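About Zullemero

We test grippers, arms, wrist cameras and the controllers that are supposed to make them work together. Then we write down what they did. Vendors send us hardware, buyers send us questions, and the two don't often match.

Femke Vermeulen started Zullemero after a purchasing job in which she sat through a great many demos. The blocks were always the same blocks and the table was always the same table. She asked one seller to try a sock and was told the sock was on the roadmap.

We still don't trust a demo, including our own. A gripper that comes to us gets 300 attempts on a fixed set of household items before anyone here gives an opinion of it. Failed attempts stay in the count. So do the ones where an operator says the arm "would have had it." If a vendor wants to tune the controller halfway through, fine, but the count goes back to zero.
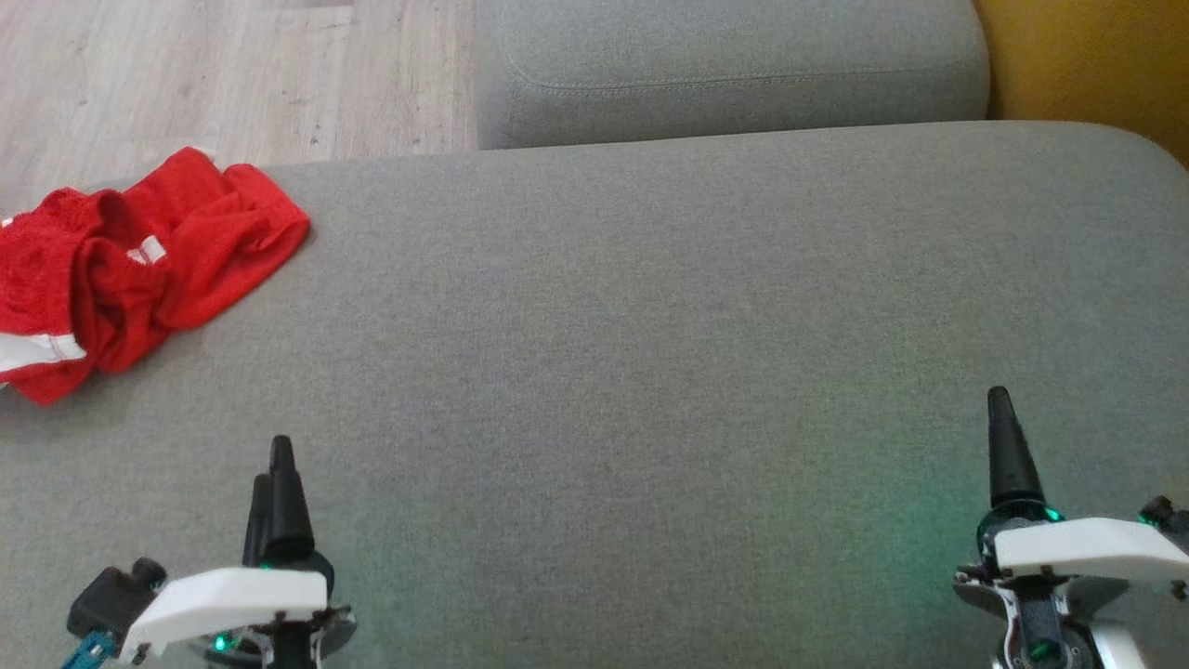 Cloth pickup, sofa station. Two arms, tapered fingers, one red garment on gray upholstery.

Soft items are where most spec sheets go quiet. Rated grip force tells you very little about whether a pair of fingers can get hold of one layer of fabric and leave the cushion under it alone. We've had expensive hands do badly at this and cheap ones do passably, and we don't have a theory we'd put money on. Our cloth log stands at 1241 attempts. We'd want a good deal more before calling anything a trend.

What we compare

Finger shapes and pads, on the same arm where the mounts allow it. Camera placement, head against wrist. Controllers, mostly for lag and for how they behave when they lose a signal. The Leite and Ulik controllers are both on the bench through October. The Wumau wrist camera went back to its maker after 170 attempts, at the maker's request, and the report says so on page one.

What we don't do

We don't give awards, badges or star ratings. We don't take a share of sales. Vendors see a report two days before the buyer does and can correct facts in it, such as a wrong firmware version. They can't correct the results, though some have tried.

Some 344 reports are in the archive. The early ones are weaker than we'd like. We used too few items then and changed the lighting more than we admitted, and those reports now carry a note at the top.

To send hardware, write to the test desk first. Please leave out the video.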